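Starkley Type and Lettering

About us

Starkley Type and Lettering is an independent studio and library for display lettering. We draw typefaces for film titles, posters, book jackets and shop signs, and we maintain a reference collection that designers, students and film societies may consult by appointment. The studio is based in Jarkby and is directed by Ayodele Eze.

Our work falls under three headings: the design of new typefaces, the identification of lettering found in existing printed matter, and teaching. Each is described in turn, together with the terms on which our fonts may be used.

Our history

The studio began as a lettering service for a small cinema in Jarkby, which required a new poster for every programme and had no one on its staff able to draw one. Ayodele Eze, who had trained as a sign painter, took on the work in the evenings and kept a copy of each poster. Those copies became the first drawer of the present collection.

Requests followed from other cinemas, and later from publishers who had seen the posters and wished to use the letters on their covers. As most of these alphabets existed only as the words needed for a given title, the missing characters had to be drawn before anything could be supplied. Our first complete typeface, Cillavmont, was made in this way. It started as the ten letters of a single poster title and was extended over two winters into a full set of capitals, lower case, figures and punctuation.

Cillavmont remains the typeface for which we are best known. It is a heavy slab serif with short arms and a slightly narrowed lower case, intended for large sizes and for short lines of text. It is not recommended for continuous reading. A lighter companion weight is in preparation.

Design of typefaces

New typefaces are drawn by hand in the first instance. Outlines are then prepared on screen, spaced, and tested at the sizes at which they are expected to be used. A display face is not released until it has been set in at least 20 trial titles, chosen to include difficult pairs of letters, accented capitals and long single words.

We accept commissions from production companies, publishers, theatres and public bodies. A commission may be for a complete typeface, for an extension to one already owned by the client, or for a single title drawn once and supplied as artwork. Clients are asked to provide a written brief stating where the lettering will appear, the languages to be supported and the date by which it is required. Work on a complete typeface normally takes 12 months from the approval of the first drawings.

Where a client holds exclusive rights to a commissioned design, the studio does not reuse its outlines in any other work. Where rights are shared, the period of exclusivity is stated in the agreement, after which the typeface may be added to our general catalogue.

Identification of lettering

Members of the public often write to ask which font appears on a particular film poster, record sleeve or book cover. We are pleased to answer such enquiries when time allows. The person enquiring should send a clear scan or photograph of the lettering, as large as possible, with the title and year of the work if these are known.

It should be understood that a good deal of poster lettering was never a font. Titles were commonly drawn for one use, or were set in an existing typeface and then altered by hand, with strokes lengthened, corners worn away or letters joined. In these cases we will name the nearest available typeface and note where it departs from the original. We do not supply copies of fonts belonging to other makers. Enquirers are directed to the publisher of the font, from whom a licence may be obtained.

Replies are given in good faith but do not amount to legal advice. Any person intending to reproduce a film title or trade name should seek the permission of its owner.

The reference collection

The collection holds 400 posters, together with type specimens, lettering manuals, transfer sheets and original artwork. Its strength is in film and theatre posters printed for local use, many of which were produced in small numbers. There is also a group of vehicle and dealership lettering, including showroom cards for Honda motorcycles, given by a retired sign writer.

Visitors are received singly or in groups of up to 12. Pencils only may be used in the reading room. Photography for private study is allowed, without flash, once the form provided at the desk has been signed. Items are not lent, although we will consider requests from museums and galleries where proper conditions of display can be shown.

A printed list of the holdings may be seen at the studio. The list is arranged by title, then by printer where the printer is known. Some artwork has no title or signature, and we would be glad to hear from anyone who is able to help in placing it.

Teaching

The studio offers a course in display lettering each year, beginning in January. Students learn to draw a set of capitals with brush and pencil before moving to outline work on screen. The course ends with the making of a poster for a film of the student's choice, printed in 2 colours. No earlier experience is needed, but applicants are asked to send a few examples of drawing of any kind.

Shorter visits can be arranged for schools and colleges. These consist of a talk on the history of the film title, followed by a practical session in which pupils space a word using cut paper letters. Teachers should contact the studio well in advance, as places in the spring term are usually taken early.

Licences

Fonts in our catalogue are sold under a desktop licence, a web licence or a broadcast licence. The desktop licence permits use in printed matter and in still images. The broadcast licence is required for film, television and online video, including trailers and opening titles. A font may be installed only on the number of computers stated on the invoice.

Students and registered charities may apply for a reduced rate. Trial versions, containing capitals only, are available without charge for the preparation of layouts and may not be used in finished work.

Visits and correspondence

The studio and reading room are open by appointment. Letters and written enquiries should be addressed to the Director, Starkley Type and Lettering, Jarkby. Those asking for an identification are requested to write once only and to allow time for a reply.

This page was last revised on December 22, 2022.

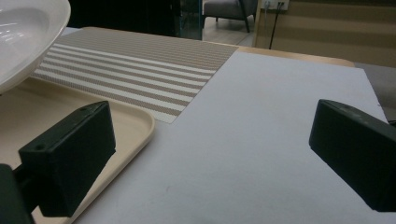
A large white sheet, seen between two dark green gripper fingers.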